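Sorting things out: why boxes need holes, colours and a place to stand

Written for young readers by Wai-kit Tsang

Have you ever lost one small thing in a room full of things? Perhaps it was a pencil sharpener, or the last piece of a puzzle. You knew it was there. You only did not know where.

Sorting means putting things into groups. You do it more often than you think. When you put socks in one drawer and shirts in another, you are sorting. When you eat the green sweets first, you are sorting also, but into your mouth.

The first question: what is the same?

Before you sort, you must choose a rule. The rule can be colour, size, shape, or what the thing is for. One rule at a time is enough. In the town of Fedstead there is a toy library with 437 toys. In November the children there tried to sort the toys by colour and by size in the same moment, and they soon had 87 little heaps on the floor. Then they began again with colour only, and it went much better.

Bins are good for sorting because you can give each colour a meaning. Red can be for building bricks, green for animals, black for wheels. You may choose other meanings, but you should write them down so that your friends know them too.
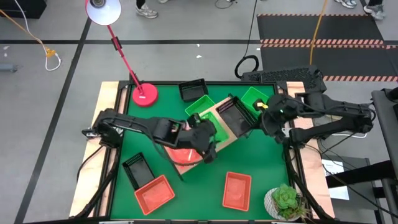 Red, green and black bins on a green table. Three of them stand in a row on the rack.

The second question: where will it stand?

If all bins are on the table, there is soon no more table. For this we have racks and shelves. A rack keeps the bins in a row, and each bin has its own place. When a place is empty, you see at once that something is missing. This is the cleverest part of a rack, and it works without any reading.

Put the bins you use every day where your hand comes easily. The bins you use only at holidays can go higher or farther back. Heavy things should always be low down. If a heavy bin falls from high up, it can hurt your foot.

The third question: why are there holes?

Many baskets and crates have small holes or slots in the sides. It looks as if the maker wanted to save plastic, and this is partly true. A basket with holes uses less material, so it is lighter to carry. But holes have other jobs.

Air can go through them. If you put a damp sponge into a closed box, the water cannot get out and after some days the sponge smells bad. In a basket with holes it dries. 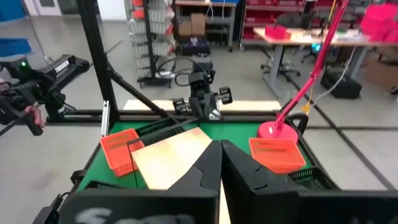 Holes also help your eyes. With a solid box you must lift the lid or look in from above, but through a hole you may see a bit of what is inside. The size of the hole is important. The two red-orange baskets have holes in their sides, while the black crates at the back have sides with a grid pattern. Before you choose one for beads, hold a bead against the biggest hole. If the bead goes through, take another container. My cousin in Zisinholm did not make this test with her box of 4,000 beads, and she was still finding them under the sofa a year later.

Try it yourself

You need three containers, a sheet of paper and one messy drawer. Ask first whose drawer it is.

Take everything out. Choose one rule and write it on the paper. Put each thing in a container. If something fits nowhere, lay it aside and decide at the end.

Now choose a new rule and sort the same things again. Which things have moved to another container? Which have stayed together both times?

Words to remember

Sort: to put things into groups by a rule.
Rack: a stand which holds things in their places.
Perforated: with many small holes.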